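Apartment door sensors: what I learned by wiring up my own building

My project for the spring term was a cheap entry alarm for renters, the kind you can take with you when you move. I live in a 9-unit place in Tiltunville and my landlord doesn't allow drilling, so everything had to stick on with tape.

The kit is a Szabó starter hub plus magnetic contacts for the front door and two windows. I paid $285 for it, used, and it came with half a manual.

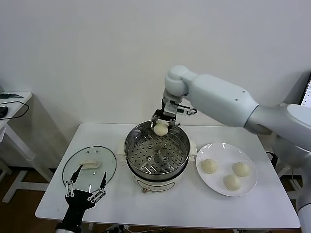 Steamed bun held over the steamer pot.

First week was all range testing. The hub sat in my hallway closet and I walked around opening and closing things while Ankit Ahuja read the log out to me over the phone (thank you Ankit, I know it was boring!). The bedroom window dropped out constantly. Moving the hub out of the closet and up onto a shelf fixed most of that, and a fresh battery fixed the rest.
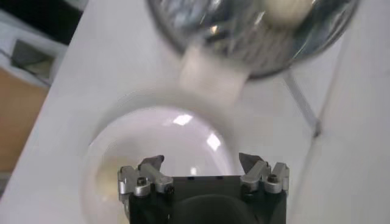

False alarms

This part ate all of February. The front door contact logged 844 events, and a whole bunch of them came when I was home in bed. My instructor, Zsolt Virág, told me to measure the gap before I blamed the software, and yep, the door rattles in its frame whenever somebody slams the street entrance. I shimmed the magnet closer and the night events pretty much stopped.

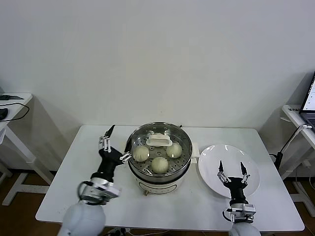
I also changed the entry delay. The default was so short I kept setting the siren off with groceries in my arms, so now it's 60 seconds, which Unathi thinks is way too generous. She may be right. Unathi Swanepoel did the survey half of this project and her section has the numbers on how long people take to get to a keypad. 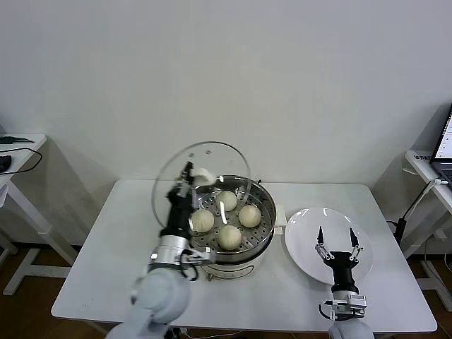
The other thing I'd redo is the phone alerts. I had them going to me and my roommate both, and we each figured the other one had checked. One Wednesday the window sensor went off at lunch and it sat there until dinner (the tape had let go, no big deal). Next version gets one person on call per day, and better tape.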